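Bråten Self Storage: Frequently Asked Questions
Last updated 18 Jan 2026
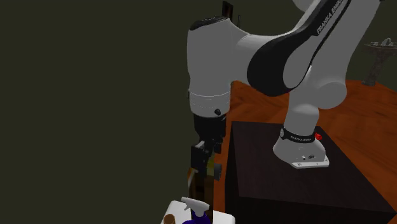 Most questions we get by phone are answered on this page. If yours isn't, call the office or write to Randi Vik at the front desk.

How do I rent a unit?
Pick a size online or at the office, sign the agreement and show a photo ID. You get your gate code the same day.

Is there a minimum stay?
One month. After that you pay month to month and can leave with 8 days' written notice.

Do I have to pay a deposit?
Yes, $49 for the small and medium units and $200 for the drive-up units. We return it once the unit has been emptied and swept.

What are the access hours?
The Cemirbridge gate opens at 6 a.m. and closes at 10 p.m. The office keeps shorter hours, which are posted on the door. In November we close the north lane for repaving, so use the side entrance that month.

Are the units heated?
Indoor units are kept above freezing. Drive-up units are not heated, and we don't recommend them for paint, musical instruments or canned food.

What can't I store?
Fuel, propane tanks, fireworks, live plants, animals, and anything perishable. Tires are fine, up to one set per unit.

Can someone else get into my unit?
Only people you list on the agreement. To add a name, come in with that person or send us the signed form. We can't do it over the phone.

Do you supply the lock?
No. Bring your own disc lock or buy one at the desk. Combination padlocks don't fit the newer doors.

What happens if I pay late?
A late fee is added after the fifth of the month, and your gate code stops working until the balance is paid. If you know you'll be late, talk to Liv Lie in billing first.

Is my property insured?
Not by us. Many renter's policies cover stored items, so ask your insurer and bring a copy of the policy when you sign.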